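Toltow Docs > Set-up guide > Part 4: Recording demonstrations on the PC tower

4. Recording your first set of demonstrations

Okay, you've got the arm calibrated (Part 3) and you're itching to collect some data. Me too, this is my favorite bit! I'm going to take you through it the way I do it at our bench, which is the way we did it for the Salgado results, so if you want numbers you can compare with ours, please stick to the order below.

A quick reminder of the method. We train one policy on two streams: a fixed view of the whole bench and a close view from the wrist. The fixed view gets the arm to the right neighborhood. The wrist view takes over for the last little stretch, where all the hard stuff happens. Everything in this part is about keeping those two streams honest with each other.

4.1 Set up the tower

1. Shut the tower down, unplug it from the wall, and hold the power button for a few seconds.
2. Take off the side panel and lay the tower on its side with the open side facing up.
3. Push it to where you want it and leave it there for the whole session. I mark the corners with tape.
4. Jog the arm down over the motherboard by hand, slowly, and stop well above the tallest part. 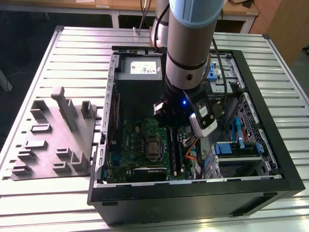
5. Start the Cistex recorder and check that both streams show up. If one of them is lagging by more than 30 milliseconds, restart the recorder before you do anything else. I once lost a whole afternoon of takes to a lag I figured would sort itself out. It did not.
6. Save this pose as "hover". Every take starts from it and ends at it.

CAUTION: Keep your hands out of the case whenever the arm is enabled. The force limit is there to protect the motherboard – it's not set with fingers in mind.

4.2 Record the takes

1. Enable the arm and grab the leader handle.
2. Press the pedal once to start a take.
3. Come down from hover until the fingertips are near your target, then pause for a full second. The pause feels silly, but the training script looks for it and uses it to split the take into "approach" and "contact".
4. Make contact, do the move, back out the way you came in, and go home to hover.
5. Press the pedal again. Type y to keep the take or n to toss it.

Do 20 good takes per target before you move on to the next one. Toss anything where you bumped a cable or changed your mind halfway down. Slow takes are fine, keep those.

NOTE: Ermelinda Brandão tried mixing targets inside one session to save time, and the contact part of the policy got noticeably worse. We haven't figured out why. Until we do, one target per session.

4.3 Check the wrist view

Before you train on anything, open a few takes and pause them right at contact.
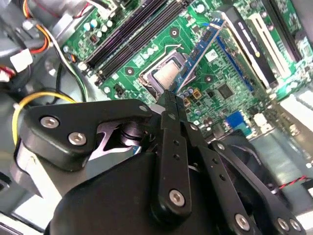
Crowding is what I look for first. The closer you get to the board, the more of the wrist view your own gripper takes up, and the policy has to work with whatever's left over. Pick a landmark near your target that you can still make out at contact. With the fingertips down at the end of the blue module like this, the square silver processor is still in view right by them, and that's the landmark I'd go with. A cable makes a lousy landmark, even a bright one, as it can shift between sessions. Write your choice in the session notes and check that it shows up in every take you keep.

If your landmark is hidden at contact:

1. Go back to hover and turn the wrist a little, then save hover again.
2. Record two throwaway takes and check them.
3. Once you're happy, start the session over. Don't mix takes from the old hover with the new one (the script won't catch it, sorry).

4.4 Train and compare

1. Copy the session folder to the training machine.
2. Run the Grulletti script with the default settings. It does 2,000 steps, and on our machine that takes about as long as a decent lunch.
3. Run it again with the wrist stream turned off.
4. Compare the two on contact error only. Approach error comes out nearly the same either way for us, so don't panic if yours does too.

If turning off the wrist stream makes no difference to contact error, something's off. Nine times out of ten it's the pause in step 3 of 4.2, so go look at your split points first. Bernardo Calado wrote a little plotting tool for that – see the link below.

Last updated June 12, 2022

Related pages
Part 3: Calibrating the arm and wrist camera
Part 5: Running a trained policy at low speed
Plotting split points
Cistex recorder: fixing stream lag
Salgado results and session notes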